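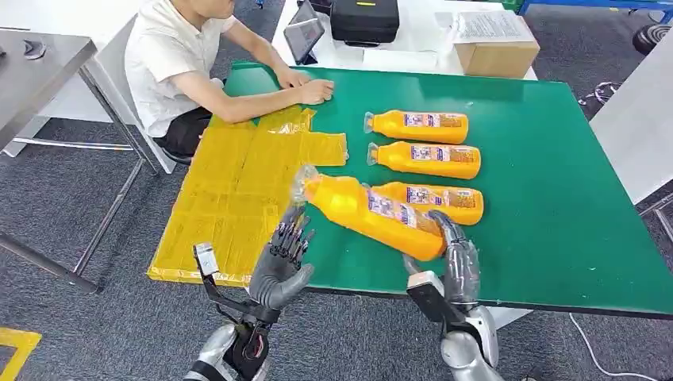
Progress report to Livach, hand comparison, work package 2
Prepared by Bo-ram Yang, Oct 1, 2023

Testing of the multi-fingered hands on the bottle task continued through this period. Bottles are laid on their sides on the green table and picked with the right hand. The left stays open during the approach and closes only for the handover.

We logged 2,319 grasp attempts. The wrap grasp around the middle of the bottle is now the default. Grasps nearer the cap rotated the bottle in the hand and were dropped from the plan in February. Mean cycle time fell from 22 to 21 seconds, short of the target.

Open items:
Finger calibration drifts over a long session. Soon-im Shin is rewriting the homing routine.
Two replacement finger drives are on order from Burkex. No delivery date yet.
The parallel gripper from Nistard has not been mounted. The adapter plate did not fit and is being remade.

Spending is within budget. The parallel gripper runs will move to the next period.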